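About Drumon Press

Drumon Press publishes paranormal romance and urban fantasy in paperback and ebook. We started with two titles, both of them wolf-shifter novels that had been turned down elsewhere for being too long, and we have kept a soft spot for long books ever since. The current list runs to 14 series.

Our best-known line is the Ukwood books, set in a logging town where three rival packs share one valley and one diner. Voseo is our vampire line. It is darker and slower, and readers who want a happy ending by chapter six should probably start with Ukwood. Duggan is a single long saga about a family of demon hunters, now 11 volumes in, with the next one due in March.

Every book we publish has a central love story and an ending that leaves the couple together. Side characters may not be so lucky. We list content notes at the front of each ebook and on the last page of each paperback, where they can be skipped by anyone who doesn't want spoilers.

We work with freelance editors and cover artists, and most of us work from home. Authors keep their audio and translation rights unless they ask us to handle them. Royalties are paid twice a year, with a full statement.

The reader list has 3,655 members. They get new chapters early, vote on the bonus stories and point out our typos – please keep doing that.

Submissions open again on 6th August. Send the first three chapters and a one-page outline that gives away the ending. We read everything, and replies can be slow. 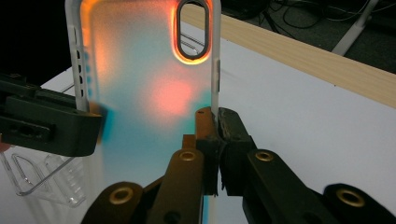

Please don't send poetry or screenplays. Novellas are fine if they belong to a series you are already planning.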